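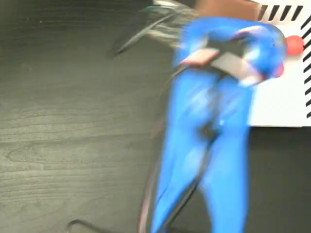

Dropped Objects and Snagged Cables: Frequently Asked Questions

These questions came in after the gripper faults in March. They apply to the Skokard arms on the tabletop stations. If your question isn't covered, write to Farhad Nikzad, who looks after the stations at Takalel.

What went wrong?

The gripper on one station stopped opening all the way. The operator kept running the task, and on the next few tries the fingers stayed partly closed and pushed objects across the table. On the last try a loose finger cable caught on an object during a fast move. The cable pulled out of its connector and the arm stopped with a position error. No one was hurt. We lost the cable and one servo.

Did the emergency stop work?

The operator didn't press it. The arm stopped by itself when the measured position and the commanded position were too far apart. That check worked as it should, but it is slow to act at low speed, and a person with a hand on the button would have stopped the arm sooner. Please don't count on the position check. Someone must be within reach of the button any time the arm has power.

Why didn't the fingers open?

The servo was overheating. It had been squeezing objects with more force than they needed, and it cut its own power to protect itself. When it cooled it came back on, but with less travel than before. From the outside this looks like a weak or lazy gripper, so people tend to raise the grip force, and that makes it worse.

What grip force should I use?

Start at 8 percent and go up only if the object slips. The old default was 100 percent. It was left over from bench testing and should never have been copied to the stations. The new Rahimi settings file fixes this, and any station that still loads the old one will show a yellow warning at startup.

Are round objects a special problem?

Yes. A ball gives the fingers very little to hold, and if they land off center it squirts out sideways when they close.
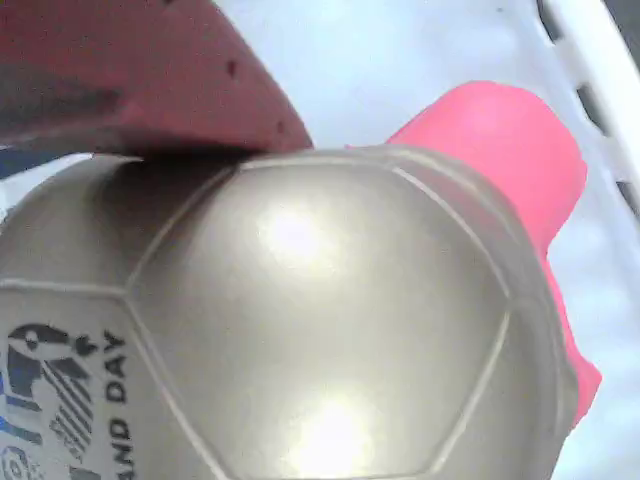

Smooth, hard surfaces are the worst for this. Close slowly, stop as soon as both fingers touch, and wait a second before you lift. If the ball turns while you are closing, open up and start again. Chasing it with the gripper half closed is how two of our fingertips got torn.

How do I know a cable is about to snag?

Look for any loop that stands out from the hand or hangs lower than the fingertips. Turn the wrist through its full range with the power off and watch the cables the whole way -- a loop that sits flat in one position can stick out a good distance in another. Check the cables lying on the table too. They shouldn't cross the area where the arm works.

Can I tape a loose cable down and keep going?

Not on the moving parts. Tape lets go when it gets warm, and it leaves glue on the horn of the servo. Use the small Brosis clips from the drawer under the station. Tape is fine for a cable on the tabletop, as long as it runs off the nearest side.

What should I do if the gripper drops something?

Stop the motion first. Don't reach in to catch the object, even a light one. Once the arm is still, press the stop button, take the object out, and look at the fingertips for cracks or worn spots. Write the drop in the station log with the name of the object and the grip force. Three drops in a row with the same object means the station is done until somebody has looked at it.

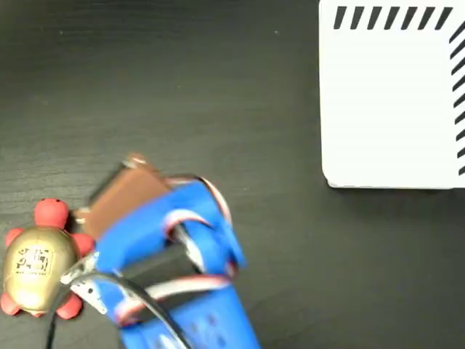
How often are parts replaced now?

Finger cables are changed every 2,000 grips, whether or not they look worn. Servos are changed when they fail the open-and-close test that runs at the start of each shift. We don't have a good number for fingertips yet. Check them by hand.

Was any recorded data affected?

Yes, 79 runs were marked as bad. In those runs the log says the gripper was open when it was still partly closed. They have been moved to a separate folder and should not be used for training. The runs from before the servo started to overheat were checked and are fine to use.

When can I use a station that was shut down?

When the red tag is gone. Please don't remove a tag yourself. Repaired stations are tested and released on Friday afternoons, and the station log will show the release.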